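2022-10-18
Notebook, gripper comparison, second day on cloth

Picked up where we left off, with the Karkon fingers against the Nägeli fingers, same controller, same speed limits, same sofa. Yesterday I wrote that I didn't expect much difference on soft things. Crossing that out! There is a big difference and I want to get it down while I still remember which run was which.

First the boring part. Controller came up with the old gains again. The saved profile loads, but only after the second power-up, so whoever starts the rig tomorrow should check the number on the status page and not trust the profile name. I lost most of the first hour to this. Tonantzin Cortés has seen it too and keeps a copy of the good profile under "cloth_slow_b". Use that one.

Changes since the last entry:
Wrist camera driver updated to the newer Bamico build.
Force limit on close brought down one step for both finger sets.
Screws on the mounting plate gone over with the torque driver and logged.
Homing routine moved to before the camera warm-up, so the exposure has time to settle while we do paperwork.

I spent a while on the wrist view before running anything. I like how much of our own hardware it shows. The bent silver bracket where the gray arm meets the black plate is the brightest thing in there, and the auto exposure loves it far too much. With exposure on auto, the picture pumps up and down as the wrist turns and the cloth segmentation goes along for the ride. Fixed exposure cured most of it. I also drew a mask over the plate and the bracket so the software leaves them out of the brightness average. The mask is drawn by hand and a bit ugly, but the black finger with the ridges stays outside it, and that finger is what I want to see when it closes.

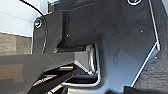

Gumaro Barrera would rather tape over the bracket with something matte and skip the mask altogether. His point is that a mask has to be redrawn every time the camera gets nudged, while tape stays put, and he has redrawn enough masks for one lifetime. Fair. I'll try tape on Thursday and compare the two with the lights at both settings. My only worry is tape edges lifting and ending up in the joint.

On to the cloth runs. Six grasps per finger set to start with, then 30 more on whichever one looked worse, to find out why it was worse.

Karkon set: firm, quick, very repeatable on a fold that stands up. When the fold lies flat the tips slide across the top and close on nothing. The motor current gives it away nicely - there is a clean little step when there is fabric between the fingers and no step when there isn't. I could build a decent "did I get it" check from that alone. Very pleased about this one.

Nägeli set: slower to close, and I had written it off as the gentle one for fragile stuff. But the curve of the fingers lets them come in low and scoop, and on flat cloth that wins easily. Went back through the log twice to make sure I hadn't swapped the labels. Hadn't. The downside is that the current signal is mush. The fingers flex, the current creeps up, and I can't tell a thin layer from an empty close. Sarahí Ledesma suggested looking at the finger position at the end of the close and ignoring current for this set. Tried it before lunch on the old logs and it separates far better. Great call.

So the two sets fail in different places, and each one's good check is useless on the other. I had wanted one grasp check for both. Dropping that idea, two checks it is, picked by a flag in the tool file.

Afternoon was all sofa. The cloth goes half over the armrest, with one fold left up in the middle of the seat, and we approach from the low side. Orange on turquoise is a gift for the segmentation. I know we need a hard case too (a blue cloth would be mean, and I can't wait), but for comparing fingers I want the vision to be dull and dependable. The armrest is the interesting bit. It's rounded, so the surface angle changes under the tips all the way along, and the approach planner still thinks it's a flat shelf.
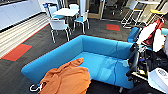
Do we need to recalibrate the hand-to-camera transform after every finger swap? Only if the plate has been loosened. Swapping fingers changes the tool length, and that lives in the tool file.

Xóchitl Zamudio's fix for the armrest is to let the last bit of the approach be compliant along the surface normal and stop planning it so carefully. We ran it late in the day with the soft setting. Lovely motion, really lovely, the tips settle onto the upholstery and then slide under the edge. It does drag the cloth along a little if the speed is up. With "cloth_slow_b" it behaves.

Latency: 30 ms between the close command and the first change in finger position, both sets. I expected the Nägeli set to be slower here and it's not, so the slow close is all in the travel.

Still open:
Tape versus mask on the bracket.
Blue cloth.
The 1000-cycle wear run on the Nägeli tips, which Tonantzin Esquivel wants finished before the December order goes to Huststead. Needs the rig overnight, so book it.
Ask Bamico whether fixed exposure survives a driver restart. Mine reset once and I couldn't get it to do it again.
Rename the log folders. "test_new_new" is my fault.

Left the Nägeli fingers on and the force limit at the lower step. Tool file is already set to match.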